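Newsletter, October 2019

Grey-green again?

Talby have sent round their new paint card for the stairwells, and the front runner is once more a grey-green. We had one in March. It was called calming then as well.

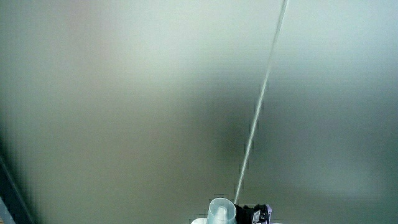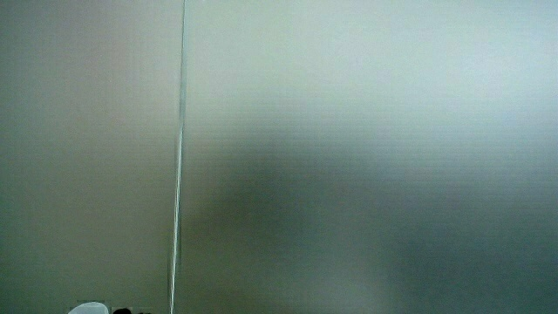

Grey-green, twice over.

I remain to be convinced. The quote from Wikström is £1616 for both stairwells, against £1318 last time, and the extra is put down to a "hard-wearing finish" – no word on how long it is meant to wear. Genden offered a five-year promise on theirs and we turned them down over £186. Comments on the card go in the box by the post shelves. I would ask to see the promise in writing first.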